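Two-armed table robot takes shape in Rarnach shared workshop

May 28, 2020

A pair of robot arms built from hobby motors and a lot of patience is now up and moving at the Çınar shared workshop in Rarnach, and the people behind it say the plans will go online once the wiring diagram is fit to be seen.

The build is called Neser. Two arms on one rail, set up over a table inside its own pale enclosure. It was started by Saadet Ertürk and Remzi Akyol, both members of the workshop, with Harvey Bergeron joining for the electronics after the first control board gave up in May.

Cost so far is 865 euros, not counting the tools, which belong to the workshop, or the pizza. Most of that went on motors. "We bought the cheap ones first and then bought the proper ones, so really we bought them twice," Ertürk said. "Don't do that."

The job they have set themselves is clearing up after a coffee morning. Pick up a cup, move it to the tray, go back for the next. Simple enough for a person, and a good test for a home-made machine as cups come in all sorts of shapes and the handles are never where you left them.
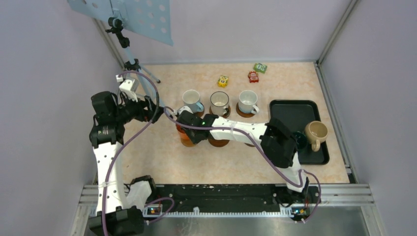 Akyol did the arms themselves and is on the third version of the long segments. The first lot were solid and far too heavy for the motors, the second bent when the arm reached right out. The current ones are white and full of small holes, which saves weight and gives him somewhere to fix things. He has used it too - the forearm on the right has a cable tie round it, and the purple cable follows the arm down to the base with a wide loop left in it so nothing pulls tight. Glass was added to the test late on. The amber cup is the one he worries about, and the mugs, he says, can look after themselves.

Both arms sit on a single black track along the front edge of the table, with a toothed rack so the bases can be driven along it. That was Bergeron's idea and not a popular one at first. More parts, more noise, more to go wrong. But with fixed bases the arms could not get to the far corners of the table, and longer arms meant bigger motors and a bigger bill. The track won. It is carried on aluminium extrusion left over from a shelving job, and cutting it square took most of an evening becuase the good saw was booked.

Software is the slow bit. Ertürk writes it at home and brings it in on a laptop. The program is named Trulusness, after a typing mistake which stuck, and it keeps the two arms from swinging into each other when both want the middle of the table. In the last full round of tests the pair made 21 attempts at moving a mug and dropped 3. No breakages, though one handle had to be glued.

Not everyone at Çınar was keen on giving up the space. Firdevs Baysal, who runs the sewing evenings, said she had asked for the table to be moved twice and been told it was bolted down. "It is clever, I'll give them that. I would still like my corner back." A move to the back room is being talked about, once somebody has checked the sockets there.

Şengül Avcı, who looks after bookings, said two schools had asked about bringing pupils in to see it. No dates yet. Visits will be kept to small groups and the arms will run at low speed while anyone is near them.

Next up are softer finger pads, a proper stop button on each side of the enclosure, and some way of telling a full cup from an empty one. Bergeron wants to measure it from the motor current. Akyol would sooner put a scale under the tray. They have agreed to try both and see, probably the scale first as he already has one in a drawer.

The parts list has been opened 1,206 times since it went up on the workshop's page, and a few readers have written in to point out a wrong screw size. It has been corected. Anyone wanting to help with the write-up, or with a spare power supply to give away, can leave a note for Saadet Ertürk at the Çınar front desk.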